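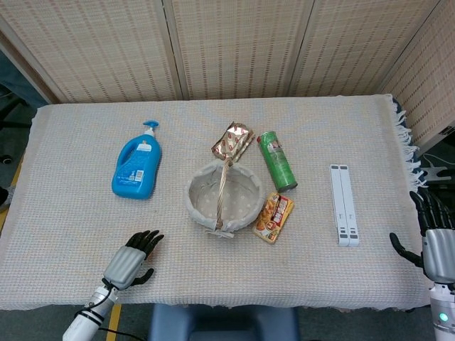
*Folding screen, basket and pump bottle on a cloth-covered table.*

# ratholm-drawdown

A small command-line tool that works out which account to spend from, and in what order, once the paychecks stop. It reads a plain text file of balances and yearly spending and writes a CSV with one row per year.

I wrote it to replace a spreadsheet that had grown too many tabs. It handles US accounts only.

## Account types

- `taxable` -- brokerage and savings
- `deferred` -- traditional IRA, 401(k)
- `roth` -- contributions and earnings are tracked separately

Pensions and rental income go under `income`, each with a start year and an optional end year.

## Usage

 ratholm run household.txt --out plan.csv

Add `--order` to change the spending order. The default is taxable, then deferred, then Roth.

## Sample households

The `samples/` folder has 3 files:

- `hasau.txt` -- couple, both stop work at 58, most of the money in deferred accounts
- `gilani.txt` -- single, small pension starting at 62
- `mirndale.txt` -- couple with a paid-off house and a gap of 12 years before Social Security

Balances in these files are made up. Don't use them as targets.

## Random returns

`--trials` runs the plan against random yearly returns. The default is 3,000, and on my old laptop that takes some 3 minutes. The output adds low, middle and high columns for each account.

## Known problems

- State tax is a single flat rate.
- Health insurance before Medicare is entered by hand as spending. Subsidies are not calculated.
- Required distributions use one birth year per household, so couples with a large age gap will get wrong numbers.
- Tax brackets are in `brackets.txt` and need to be updated each January.

## License

MIT. This is not financial advice -- check the output before moving any money.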